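Uretar opens its workroom to the public for a month of robot chores

FOR IMMEDIATE RELEASE

Can a machine put the shopping away yet? Uretar, the small firm that tests robots on everyday jobs, is inviting families, shopkeepers and anyone else with a cupboard to fill to come and judge for themselves this April. The doors of the Brumer workroom will be open each afternoon from two o'clock, entry is free, and there will be tea.

The open month follows a long stretch of trials in which a two-armed robot was given 1000 ordinary tasks of the sort most of us do with half our mind on something else. It finished 557 of them with no help at all. In a further 207 a member of the team had to step in, usually to straighten something that had been set down crooked, and the rest were given up. We are rather proud of those figures, and we are also the first to say that you would not keep on a Saturday helper who managed the same.

"People ask me whether they can have one for the kitchen, and I have to tell them not yet," said Pichit Ratanaporn, who leads the trials at Uretar. "Folding a towel still takes it 5 minutes on a good day, and my mother would have done the whole basket by then. But it is steadier than it was last year, and I do like watching people cheer it on."

Visitors will be able to choose the jobs themselves from a list drawn up with Jelley, the family grocer, and Kemppainen, who fit out small shops. There is towel folding, table laying and — the firm favourite so far — shelf filling.

Shelf filling sounds like the easy one, and it is the job our shop partners ask about most, as it eats up so much of a working morning. The packets are light, but they tip, and they have to end up the right way round. In the cereal task a Froot Loops box hangs at a tilt high above the table at one gripper while the other is empty, with Rice Krispies and Apple Jacks up on the low shelf behind. Groups and schools are very welcome and are asked to let the workroom know before they come.
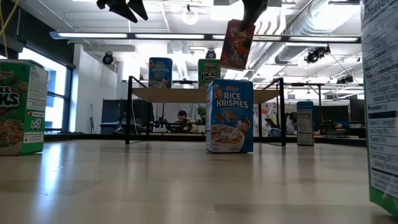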